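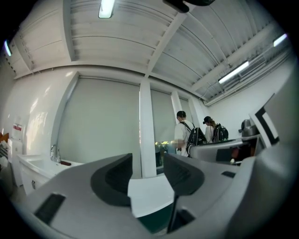 Saha

Rarninent: cost records and planning sheets for hand-held gripper collection

Pretudgate, Brarnham site
Last updated August 2024

What is in this repository

Purchase records, quotes and planning sheets for running a small data collection group with hand-held grippers. The files cover the grippers themselves, spare parts, cameras and mounts, storage, room fittings and consumables. Recorded gripper data is not stored here.

There are 483 line items, taken from 93 orders and quotes. Each line item is one thing bought, or one thing priced and then left out. Lines that were left out are kept on purpose. When the same question comes up at the next budget round, the old quote saves a week of emails.

Files

items.csv: one row per line item
orders.csv: one row per order or quote, joined to items.csv on order_id
rooms.csv: fittings and running costs by room
planner.ods: the budget sheet, which reads from the three files above
parts_life.csv: dates when wearing parts were fitted and removed
notes/: short text files on individual purchases

Columns in items.csv

item_id: our own number, never reused
order_id: the order or quote the line belongs to
category: one of six values, listed in the next section
description: free text, as written by the supplier where possible
quantity: whole units; packs are entered as packs, with the pack size in the description
unit_price: before tax, in pounds
delivery_share: the part of the delivery charge given to this line
status: bought, returned, quoted or dropped
lead_days: days from order to arrival, blank if the item was only quoted
shared: yes if another group can use it

Categories

gripper: complete hand-held units
wear: finger pads, straps, cables, screws and anything else replaced through use
camera: cameras, mounts, lenses and memory cards
room: tables, lighting, blinds, sockets, storage
objects: things to be picked up, opened, folded or moved
desk: computers, drives, label printers and software

The line between gripper and wear causes most of the mistakes. A pair of pads that came with a new unit is part of the gripper line. The same pads ordered later are wear. Early rows did not follow this, and the ones we found were corrected in May.

Planning the spend

Start with hours of use and work back to units. The group at Brarnham began with a number of grippers and then tried to fill the hours, and the first planner sheet shows the result: too many complete units, too few spare pads, and no money for objects until the following period.

Eleven grippers are on the books at present. The planner takes a number of people collecting at once, adds spares, and gives a unit count. The default is one spare for each three in use. Change it in the Settings tab if your repairs are done on site, as you will probably need fewer.

Pads should be budgeted separately. Thin, flat things such as paper and card need the two pads to meet cleanly, and a worn pair will show up on that sort of task well before it shows up on boxes or bottles. If your task list has a lot of sheet handling, use the higher wear rate in the planner. If it is mostly solid objects, the lower rate has been enough for us.

Cameras are the easiest part to price and the mounts are the easiest to forget. Mounts were missing from the first two budgets altogether. They are cheap, but they had long lead times, and grippers sat on a shelf waiting for them.

Objects cost more than people expect. Paper, card, packets and small household goods are entered as packs. Appliances are entered singly. Anything borrowed is given a price of zero and a note, so that a group without the same cupboards to borrow from can see what it would have to buy.

Rooms

Collection is done in ordinary rooms as well as at a bench, and rooms.csv is laid out to help with choosing between them. Fields include type of ceiling light, window blinds, whether there is a sink, number of sockets, and whether other people use the room during sessions. The last of these has no cost, but it affects how many sessions can be booked.

Blinds are worth pricing early. Where a room had large windows and nothing over them, the blinds came to more than the lighting. Where blinds and tube lights were already fitted, the room budget was close to nothing.

A sink in the room saves on setting up kitchen tasks elsewhere. We have no figures for plumbing one in. The quotes we asked for were dropped before a price was given.

Known problems

Delivery charges were split by value, not by weight. Heavy, cheap items therefore look cheaper than they were.

Prices have not been adjusted for inflation. Use the order date if you need to do this.

lead_days includes closed days and holidays. Some suppliers sent part orders, and in those cases the figure is for the last parcel.

Staff time is not included anywhere. Assembly, charging, cleaning and relabelling all take time, and the planner will give a total that is too low if you treat it as the full cost of running a group.

Wear rates come from one group with one set of tasks. They are a starting point for the first order. Replace them with your own once parts_life.csv has a few months in it.

Supplier names have been replaced by codes. The key is held by Pretudgate and is not given out.

Suitable uses

Drafting a first equipment budget, checking a quote against earlier ones, and estimating how many spares to hold. The sheets have also been used to compare buying complete units with buying parts and assembling them. That comparison is in notes/build_or_buy.txt and leaves out assembly time, as explained above.

The records should not be used to rank suppliers. Most supplier codes have only a handful of lines against them.

Adding records

Add the order first, then its items. Leave unknown fields blank and do not enter a zero, which the planner reads as free. Use the status "dropped" for anything that was priced and turned down, and put the reason in notes/ if there is one. Run check_rows.py before sending changes. It looks for missing order numbers, repeated item numbers and categories that are not on the list.

Corrections to old rows are welcome. Please keep the item_id as it is and add a line to changes.txt giving the old value and the new one.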